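Guide Sets Out Handling Rules for Home Robots

A working group led by the robotics firm Duretti has released a guide to good practice for robots that handle food in home-style kitchens, and labs in Bresitz and Numulholm will begin using it in September.

The guide grew out of a review of 368 handling reports from the two sites. It covers grip force, hand cleaning, cable routing and how close a person may stand while an arm is moving – a point on which the labs had followed different rules. 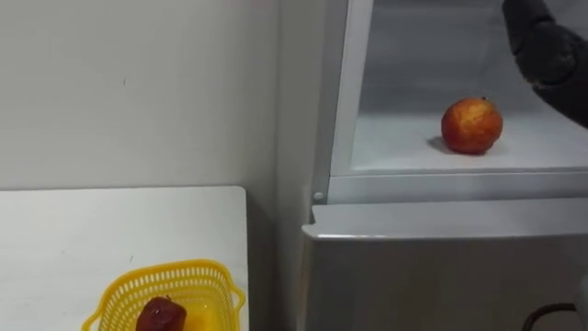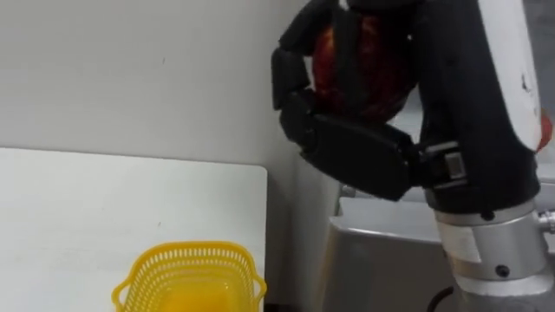 Fruit handling with a multi-fingered hand is covered in part two. 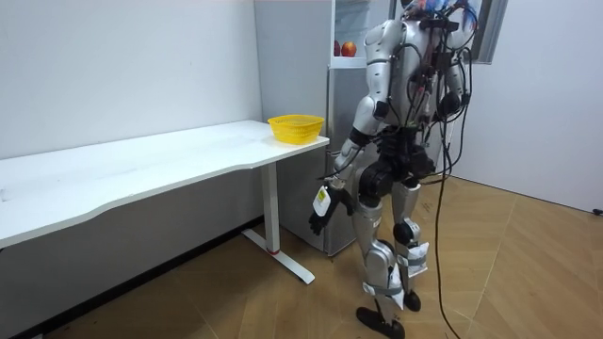
"Most of the reports were small stuff, a bruised pear or a door left open," said Soledad Gaete, who edited the text. "But each site wrote them up its own way and you couldn't compare them."

Under the new rules, operators must log every dropped item and check the finger joints before each session. Cables that reach the floor have to be kept out of the walking path. A stop button must be within reach of a second person.

Bongani Xaba of Mabuza, a testing firm that commented on the draft, said the cleaning section was still too thin – it runs to five paragraphs and leaves the choice of cleaner to the lab.

Comments on the first edition are open until Saturday.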